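Tempo de leitura: 2 minutos

Quem já lavou uma frigideira grande sabe que há sempre um momento em que o pulso decide por nós: inclina um pouco mais, roda, procura o ângulo certo. Foi esse gesto, tão banal que quase nem lhe damos atenção, que a equipa do laboratório Vudano quis ensinar a um braço robótico, e o caminho que escolheu merece ser contado com algum vagar (e com o café ao lado, se puder ser).

O método chama-se Sorard e parte de uma ideia simpática: em vez de milhares de tentativas, o robô aprende com 20 demonstrações guiadas à mão por uma pessoa. A partir daí, o sistema gera em simulação 400 variações do mesmo movimento, mudando a inclinação, a altura e o ponto da borda onde os dedos apertam.
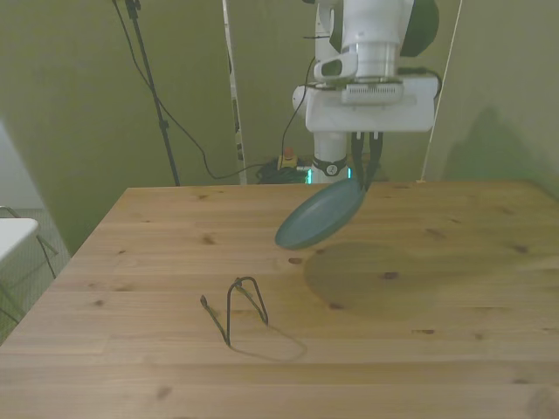 Última atualização: 10 de abril de 2026

Segurar uma frigideira pela borda, com o interior virado para baixo, é mais ingrato do que parece. O peso fica todo de um lado, os dois dedos da pinça têm pouca superfície onde se agarrar, e qualquer hesitação do braço se transforma num balanço. O Sorard trata esse balanço como informação: mede-o no punho e corrige a trajetória enquanto o movimento ainda decorre.

Nos ensaios de outubro, o método precisou de quase 5 horas de treino, e a equipa ficou contente, embora admita que as panelas fundas continuam a dar dores de cabeça. O grupo Cardoso, que trabalha em problemas vizinhos, vai agora repetir a experiência com outra pinça, e os resultados dos dois laboratórios serão comparados na oficina de Godton.

Este site utiliza cookies para melhorar a sua experiência. Aceitar | Gerir preferências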